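4. Doubleheaders and the use of relief pitchers

4.1 Background

Club baseball in the Ivaldale league is played mainly in doubleheaders. Two teams meet once, play two games of seven innings each, and go home. The arrangement saves on travel and on ground hire, but it puts a particular load on pitching staffs. A club with only three or four pitchers it trusts has to decide, before the first pitch of the first game, how many of them it is willing to use before the second one starts.

Earlier work on this question has looked at professional play, where rosters are larger and a tired arm can be replaced by calling somebody up. Amateur clubs have no such option. Zupan has argued that the effect of a long first game on the second should be larger at this level, and that it should show up in walks before it shows up in hits. We test both claims here.

4.2 Data

The scorebooks of the Clorkport and Atine clubs were used, together with those of the teams they met. Doubleheaders abandoned for rain or darkness in either game were left out, as were those in which one side fielded fewer than nine players at any point. This left 132 complete doubleheaders. All were scored by hand. Where the two clubs' books disagreed on a pitching change, the home book was followed, except in a few cases from one July where the home scorer had plainly skipped a half-inning.

For each game we recorded the number of batters faced by every pitcher, walks, hits, hit batters and runs, and the inning of each pitching change. Pitch counts were kept by only one of the clubs and only in the later seasons, so batters faced is used as the measure of work throughout. It is a coarse measure. A batter who fouls off five pitches and then strikes out counts the same as one who grounds out on the first.

A first game was classed as long if the side in question used three or more pitchers in it, and short otherwise. We tried a version based on total batters faced, with much the same outcome, and kept the simpler one.

4.3 Walks and hits in the second game

Sides coming off a long first game walked more batters in the second. The difference was small in the first three innings and grew from the fourth onwards, which is the point at which most starters at this level begin to tire and a manager would normally turn to the bullpen. Hits allowed rose too, but later, and mostly in the last two innings. The order is the one Zupan expected.

The size of the effect depended heavily on who was left. Clubs that had kept back at least one regular pitcher for the second game showed almost no rise in walks before the sixth. Clubs that finished with an infielder or outfielder on the mound showed a steep one. Atine did this more often than Clorkport — its manager for most of the period, Zlatko Berisha, preferred to win the first game outright and take what came in the second — and its second-game results were the worse for it. Its first-game results were better by a similar margin, so over a full season the two approaches came out nearly level.

There was no sign that catchers mattered in the way we had supposed. Most clubs changed catchers between games, a few did not, and walks and passed balls were alike in both groups. The number of clubs that kept the same catcher was small, however, and we would not lean on this.

4.4 Timing of the first change

Managers differ most in when they make the first change of the day. Some will lift a starter in the third inning if the first two batters reach base. Others leave him in until he has gone through the order twice, whatever the score. We sorted first games by the inning of the first change and compared the totals for both games of the day.

Early changes, meaning those made before the fourth inning, were followed by more pitchers used in the first game and fewer rested ones in the second. Part of this is simple selection: a starter lifted early has usually been hit hard, and the side is already behind. To reduce the problem we repeated the comparison using only games in which the margin was two runs or fewer at the time of the change. The gap narrowed but did not close. In these closer games a side that waited until the fourth or later allowed slightly more runs in the first game and clearly fewer in the second.

The Karagiannis ground, which has a short right field and a prevailing wind towards it, was treated separately. Scores there run high in both games and changes come early whatever the manager's habits. Including it does not alter the direction of any result, though it does make the first-game figures noisier.
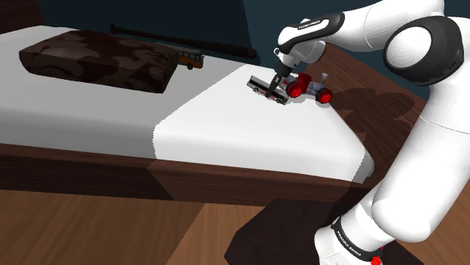

Figure 12. Simulated bed with a cushion and a toy bus.

Does an early pitching change in the first game cost a side the second? In most cases it costs some runs, but seldom enough on its own to decide the result, and the cost falls mainly on clubs with no regular pitcher left to call on.

4.5 Limits of the comparison

Several things could not be measured. The books do not say whether a pitcher was lifted because of soreness, a work shift, or a lift home that would not wait, and all of these happen in club baseball. Nor do they record who warmed up without being used. A reliever who throws in the bullpen through two innings of the first game and never comes in is treated here as fully rested, and he is not.

The break between games also varied. The league rules give a minimum but no maximum, and at grounds with a clubhouse kitchen it tended to run long. Start times for second games were noted in only part of the sample, so the length of the break could not be entered as a variable. Where it was noted, longer breaks went with slower first innings for both sides, and the starter in the second game was no more likely to be wild after a long wait than after a short one.

Section 5 takes up batting order in second games, using the same set of scorebooks.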